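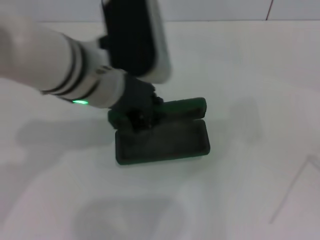
A packing bench with nothing else on it

Bukonard sells small hinged cases for sewing needles, fishing hooks and watch parts. The company ships 2736 of them in a normal month, and more in December. They come in several colors, but dark green outsells the rest. Its packing room manager spoke with us over coffee at the company's workshop in Irkuver, just after seven in the morning, before the first orders were printed.

She has run the room for four years. When she started, the benches were bare particleboard, and dark cases were hard to check on them.

"You'd set a green one down and it would just sink into the brown," she said. "You couldn't see dust in the tray. You couldn't see if the rim had a chip in it."

The benches now have white tops, bought from a supplier called Zaltano. Each one cost 400 dollars. She asked for a plain surface with no pattern and no printed guides.

"People wanted a grid on it, with outlines for where things go. I said no. An outline is one more thing to look at, and then we change the box size and it's wrong."

Every case is opened before it is packed. The lid goes back, the inside of the base gets looked over, and the rim is checked all the way along. Then it is closed and goes in a paper sleeve. The hinge gets the most attention – customers will put up with a small scratch, she said, but they send back a lid that sits crooked.

"Dark green is the worst for glare and the best for dust. Black hides everything. With the green you tip it a little and the edges come up lighter, so you can follow them."

Shadows still bother her. The lamps hang behind the benches, and a half-open lid throws a shadow into its own tray. She has asked for the lights to be moved forward and was quoted 2300 dollars for the work, so that is waiting until spring.

The tops are wiped down after every 40 cases with a damp cloth and then a dry one. Tape, labels and pens stay on a shelf at the side.

Her next job is the sleeves. The ones from Nyitrai are a little tight at the corners, and she has a box of wider samples to try before lunch.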